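Esus Shared Equipment: Questions About Buying, Budgeting and Planning

Last revised in March. If your question is missing, send it to the equipment desk and it will either end up on this page or in a folder.

I want a robot. Where do I start?

With the request form, page one, which asks what the robot will do all day. "Automation" is a popular answer and we send it back every time. "Take a small metal part out of a drawer and put it in a tray" is a good answer. We can price that.

How much should I ask for?

Get the quote for the arm, then keep going. People budget for the arm because the arm is in the brochure. The table, the fingers, the cabling, the guarding, the spare fingers and the power outlet on the correct side of the room are in no brochure we have seen. The Tetstead site once had an arm in its crate for 12 weeks waiting on a table.

Is there a limit below which I can just buy the thing?

Yes. Anything under $2,000 goes on your department card with a supervisor's approval. Splitting a $6,000 gripper into several small grippers on paper has been tried. We can add.

Do I need an arm at all to begin with?

Often you don't. A hand-held gripper lets your people do the job themselves with the same kind of fingers the robot would have, and you learn early whether the fingers fit the work. It costs far less than an arm and fits in a cupboard. We lend them out for 30 days at a time. Book through the Breltwood office, and please return the charger as well as the box the charger came in.

What should we practice on?

Whatever you plan to automate, or the nearest cheap thing to it. For small-parts work we use plastic drawer organizers on a plain white table. Drawers ask a lot of a gripper for something you can buy at a hardware store: it has to get hold of the front, pull straight, stop before the drawer lands on the table, and then go in after whatever is inside.
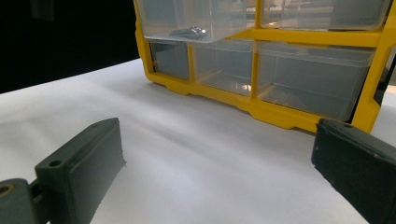 Photo: Esus equipment desk

With a drawer pulled partway out and a small shiny part lying near the front, the approach is low and there isn't a lot of room to be clumsy in. Look at how chunky the fingers are next to the part before you sign for a set. Narrower tips are a separate line on the quote, and you want that line in your first request. Asking for it in your third makes you memorable to the finance office.

Can practice supplies go on the equipment budget?

No, they're consumables. So are finger pads, tape, labels and replacement organizers. Put in a consumables line from the start. The standard one is $192 per station per quarter, a number we inherited and have never been able to talk anyone out of.

We have a clear front on our drawers. Does that matter?

It can. Clear plastic throws reflections, and a camera may have its own opinion about where the drawer ends. If your real drawers are clear, test with clear ones. If you have a choice, ask the vendor to run both during the demo and watch what happens to the salesperson's face.

How do I get a useful demo out of a vendor?

Bring your own parts. Vendors have wonderful parts that have been picked up ten thousand times and know what to do. Send yours ahead, bring more of them on the day, and ask for the failures as well as the successes. The demo checklist we share with Moldovan is in the forms library. Print it, because the demo room has no signal.

Lease or buy?

Lease if the job might change within two years. Buy if you're sure it won't, and attach a note explaining how you got to be so sure. Leases need a line for return shipping. An arm weighs more going back than it did arriving, at least going by the invoices.

Who pays for maintenance?

Your department does, after the warranty. Write it into year two now while everyone is in a good mood.

When are requests reviewed?

Every Thursday. Anything that reaches us after noon on the day goes into the following week's pile, including yours, and including the ones marked urgent.

My request was turned down. Can I appeal?

You can resubmit. Most of the ones we turn down have no floor plan attached. Draw the table, the door and the outlet. A pencil sketch is fine.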